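Why do some photos come out blurry?

I've taken around 80 photos of my rabbit, Gundell, and in most of them she looks like a grey sock flying past. For ages I thought my camera was broken. It wasn't! So let me tell you what goes on when you press the button.
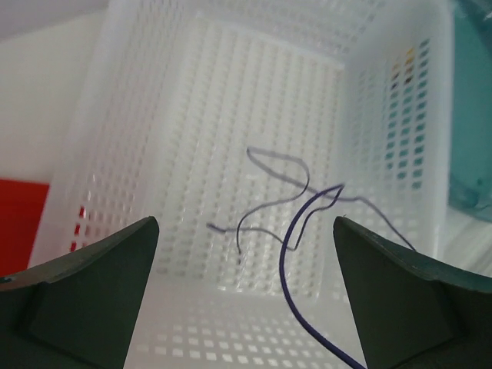
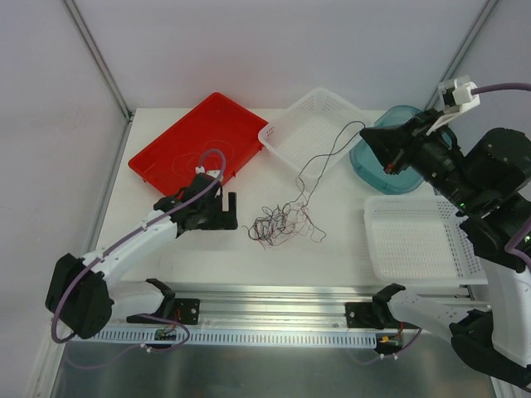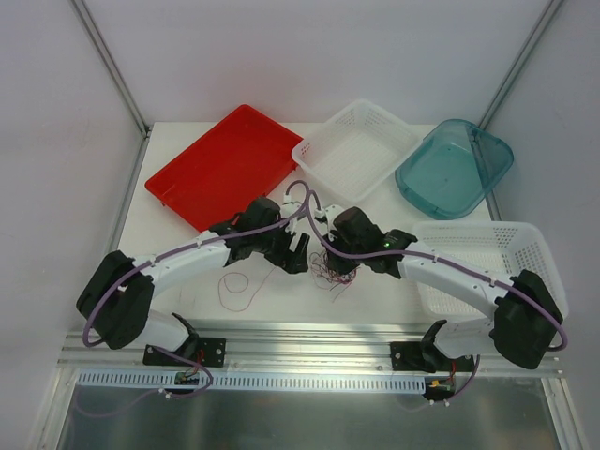

First picture: a plastic basket, close up. Second and third: a tabletop with containers on it, from further back.

A camera is really a dark box with a small hole at the front. Light comes in through the hole, and a curved bit of glass (or plastic) called a lens bends it so it lands neatly at the back. That's where the camera collects the light and turns it into a photo.

Collecting light takes time. Outside on a bright day it's so quick you couldn't blink that fast. In a dim bedroom the camera needs longer, and if anything moves while it's collecting — you, your hands or a bouncing rabbit — the light gets smeared across the picture. That's one kind of blur.

The other kind is about focus. Hold your thumb up close to your nose and look hard at it. See how the wall behind goes all soft? Now look at the wall, and your thumb goes soft instead. Your eyes can't do both at once, and a camera has trouble with it too, especially when something is very near.

Want sharper photos? Try these:

Go near a window, or outside.
Tuck your elbows into your sides.
Take 2 steps back if you're really close.
Rest the camera on a pile of books — I use 3 fat ones.

Then take the same photo with the curtains open and with them shut, and look at them side by side. Mine were so different I did it all over again in the kitchen, and Gundell even sat still for one of them!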